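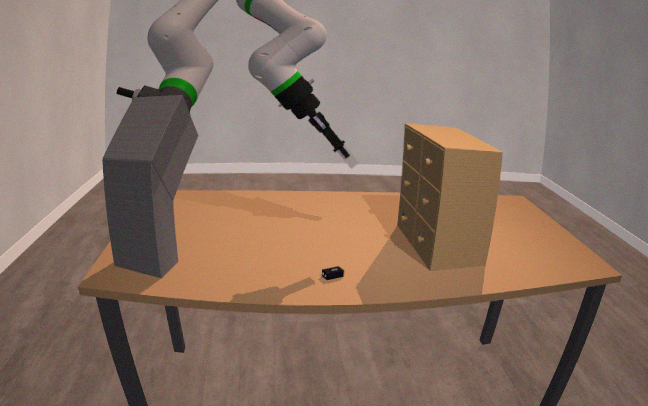 Subject: Re: [workcell-buying] second arm or not - numbers before the shutdown
Date: 17th December

Hi all,

Replying on list as three people have asked me the same thing privately and I've only got till four. Sorry for the rush, will tidy up if anyone needs it for their own paperwork.

> We're at the stage of asking for money for a drawer cell - one arm, one
> table, a cabinet, small parts in and out. Management want one figure and
> they want it before the break. Two questions for those who have done it.
> First, is it daft to go in with only simulation to show, no hardware on
> the floor yet? Second, what did you forget to budget for? We have the
> Borik quote for the arm and gripper and that's about all we have. Our
> finance people think the arm IS the cell. Also has anyone had dealings
> with Chauke for benches, they are quoting a lead time that looks too
> good.

Not daft. We did exactly that. Room, table, arm, cabinet with six drawers, one small block to put away, all in sim, and we got further with it in a fortnight than in the whole of the spring with catalogues. You don't need it pretty. You need the table the right size and the arm standing where you really mean to bolt it. If you put the pedestal at one end and the cabinet at the other, as we have, you find out very quickly which drawers are a pain.

Ours was the bottom row. Top row fine, middle row fine, bottom row the wrist wants to be somewhere the tabletop already is. We had the cabinet turned so the drawer fronts face the arm, and we still spent days on it. The fix was to lift the cabinet. A plinth. In the budget that's a line of its own - call it sundries and someone will delete it, ours got deleted twice.

So for the money. These are our figures, net of VAT, yours will differ:

| Item | Budget | Notes |
|---|---|---|
| Bench, reinforced top | 1509 | Chauke, incl. delivery to door but not up the stairs |
| Cabinet, plinth, spare drawers | 2000 | get the spares, see below |
| Guarding and floor fixings | 2635 | Ultinano, went up after the site visit |
| Arm and gripper | as per your quote | don't negotiate this first |

I've left the arm blank on purpose, as our price came through a framework deal and I'm not meant to pass it round. But look at the rest of the table. None of that was in our first ask. We had the arm, and a line saying "furniture" with a number somebody guessed.

Things we forgot, in no order:

- fingertips. They wear. Buy a bag of them with the gripper, same order, or you pay carriage again and wait
- spare drawers. A drawer that has been pulled a bit crooked by an arm all week is not the same drawer. Runners go first, then the knob works loose
- knobs! Small round ones look fine on a screen and are horrible to grip. We priced bar handles as an option and I wish we'd just bought them to start with. If your sim has round knobs and your real cabinet won't, change the sim now
- the controller box has to live somewhere. Ours is under the bench and everybody kicks it
- lighting. Not a lot of money but it needs an electrician, and the electrician needs booking
- a day for someone to come and check the guarding. Separate invoice, seperate budget code at our place
- licences. Flisance do ours by the seat and by the year, so it isn't capital, so it comes out of another pot altogether. Ask about this EARLY. We nearly lost the lot over which pot it was

On sim only - the one thing I'd say is be straight about what it has shown and what it hasn't. It'll tell you about reach, layout, whether the elbow hits anything when it folds back, what size of bench you need. We cut our bench down a size on the strength of it and that paid for the plinth. It won't tell you how a drawer sticks on a damp morning. It won't tell you whether your bench wobbles when the arm stops sharp either, unless somebody has taken the trouble to put that in, and we hadn't. I wrote this in the case in as many words and it went down better than I'd expected. The panel asked about it and moved on.

And don't show them the arm doing something it can't do yet. We used plain stills of the layout and a short table of which drawers it could get to and which it couldn't. Somebody before us had shown a speeded up video and then had to explain for a year why the real one was slow.

On Chauke. Good benches, no complaints about the bench. The lead time they quote is from when they approve the drawing, and they don't approve the drawing until you've paid the deposit, and our purchasing don't pay deposits without a signed drawing. You can see where that went. It took us 7 weeks from first email to bench in the room, most of that was paper. Get purchasing and Chauke on the same call if you can. Also tell them what is going on top and that it moves, they'll spec a heavier leg. Ours are thick things and I'm glad of them.

If you put the pedestal on the bench check with Borik what they want underneath it. We'd assumed the top alone would do. They wanted a plate, Chauke wanted to know where the holes were, and neither would go first. In the end I drew it myself off the sim model, and it was fine bar one hole.

How to split it, if they'll let you:

1. This year's money - bench, cabinet, plinth, site visit for the guarding. Cheap, slow to arrive, useful whatever happens.
2. Next year's money - arm, gripper, fingertips, guarding proper.
3. Running costs - licences, spare drawers, the check on the guarding.

We asked for 1 and 2 together with 3 as a promise and got told to come back. Second go we asked for 1 alone, with the others shown underneath so nobody could say they'd been hidden, and it was signed in days. Might be different where you are, our lot do like a small number at the top of the page.

Contingency - put some in and say what it's for. We had a bare percentage and it was struck out. Changed it to "second cabinet if first one is unsuitable" and it stayed in. We did need it as well, the first had drawers that tipped when fully open. Measure how far they come out before they drop, in the shop, with your hand.

Last bit. If Borik offer to hold the quote over December get it in writing with an actual end date on it. Ours was held "over the holiday period" which meant something different to them than to us.

I've got our spreadsheet with the prices stripped out, and the layout file with the table and cabinet in it. Mail me off list if you want either. Layout file is in millimetres, the cabinet isn't quite our real one - the real one is a touch narrower, I keep meaning to fix it. Won't be reading mail after today till we're back, so if it's urgent ring the lab before four.

Good luck with the panel

> Also, single phase or three phase for the supply? Quote doesn't say.

Missed this one sorry. Ours is single phase, ordinary socket, but on its own circuit. Ask them, dont take my word for it, and get the extra circuit into part 1 while the electrician is in doing the lights.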